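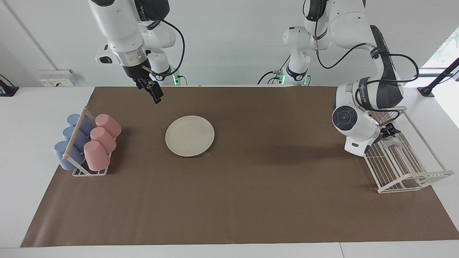 Szabolcs Rácz wrote in to say he had followed every word on the can of oil, waited a full day, and his walnut bench still left brown smudges on a pair of white shorts. What went wrong?

Too much oil, left on too long! I answer some version of that letter every month, and it's the reason this page exists. Oil is the friendliest finish there is, but it wants to be wiped off far more thoroughly than most people expect. Szabolcs flooded the seat, went in for lunch and came back to a surface that had started to go gummy. He rubbed it down with fresh oil on a gray pad, wiped it until the cloth came away clean, left it alone for a week, and the bench is lovely now.

The rest of the questions come up at Morkamar, the little shared shop where I teach, or in the mail. I've kept the answers short where I could (I couldn't always, sorry, I love this stuff).

Search the FAQ
Type a keyword
Go

Which oil should I start with?

For indoor furniture, I'd start with a plain tung oil or a polymerized linseed oil. Pure tung is slow but gives a soft, low glow that I never get tired of. Polymerized linseed dries quicker and is easier to find. Anything labeled "tung oil finish" or "Danish oil" is usually a mix of oil, varnish and thinner, and there's nothing wrong with that - just read the label so you know what you're putting on.

Can I use the linseed oil from the feed store?

If it's raw linseed, I'd save it for tool handles. It can stay tacky for weeks. "Boiled" linseed from the hardware store has metal driers added and cures much faster.

How far should I sand before the first coat?

I stop at 180 on most open-grained woods such as oak and ash, and 220 on cherry and maple. I know people who go up to 2000, and on a small box it feels like glass! On a dining table you would never notice, and very fine sanding can burnish the wood so that it takes the oil unevenly. Whatever grit you finish with, get the end grain one step finer than the faces and it won't go so dark.

Do I need to raise the grain?

Not for oil alone. If you plan to use a water-based dye first, then yes: damp cloth, let it dry overnight, one light pass with your last grit.

How many coats?

Three on a bookcase, and up to 6 on a tabletop that sees daily use. The first coat is the thirsty one. After that you'll use surprisingly little, and by the last coat a spoonful goes a very long way.

How do I put it on?

Pour a small puddle, spread it with a lint-free cloth, and keep the surface looking wet for fifteen minutes. Feed the dull patches as they show up. Then wipe, get a new cloth, and wipe again. Come back in an hour and wipe a third time, as ring-porous woods like to spit little beads of oil back out. On red oak I've been known to come back at bedtime too.

What do I do with the rags?

Please don't skip this one. Oily rags heat up by themselves as the oil cures, and a wadded pile can catch fire with no spark anywhere near it. Lay them out flat, one layer deep, outdoors on concrete or gravel until they're stiff and dry, or put them in a metal can filled with water and a tight lid. Never drop them in the shop trash, even for an hour.

Can I oil over an old finish?

No. It has to reach bare wood, so old varnish or lacquer must come off first. I scrape, then sand. The Ivside sideboard I did last April had a thick orange varnish on it and the scraping took me longer than the oiling, but what a piece of cherry was hiding under there!

Will it stand up to hot mugs and red wine?

Fairly well, once it's cured. Give a tabletop a month before you treat it roughly. Oil won't beat a hard varnish for protection, but a ring or a scratch can be sanded locally and re-oiled in one evening. Try that with polyurethane.

Does it need wax on top?

It's optional. I like paste wax on chair arms and drawer fronts for the feel. Leave it off anything you expect to re-oil soon, as the wax will have to be cleaned off first.

My shop is cold in winter. Can I still oil?

You can, but slowly. Below 50 degrees the cure drags on and on. Bring the piece indoors if you can stand the smell, crack a window, and double the time between coats.

Shares: 95
Comments (3)

Gündoğdu
The third wipe after an hour! I've been getting shiny specks all over my oak shelves for years and blaming the oil. Thank you.

tessa_m
Is there an oil you'd trust on a kid's high chair tray? Mine is beech and gets scrubbed constantly.

Dekgate Joinery
Tessa, we've had good luck with pure tung, five thin coats, and a full month of curing before it goes near a child. Check for nut allergies in the family first, as tung comes from a nut. For the scrubbing, use a damp cloth and mild soap and keep it out of the dishwasher. Ours gets a fresh coat every spring.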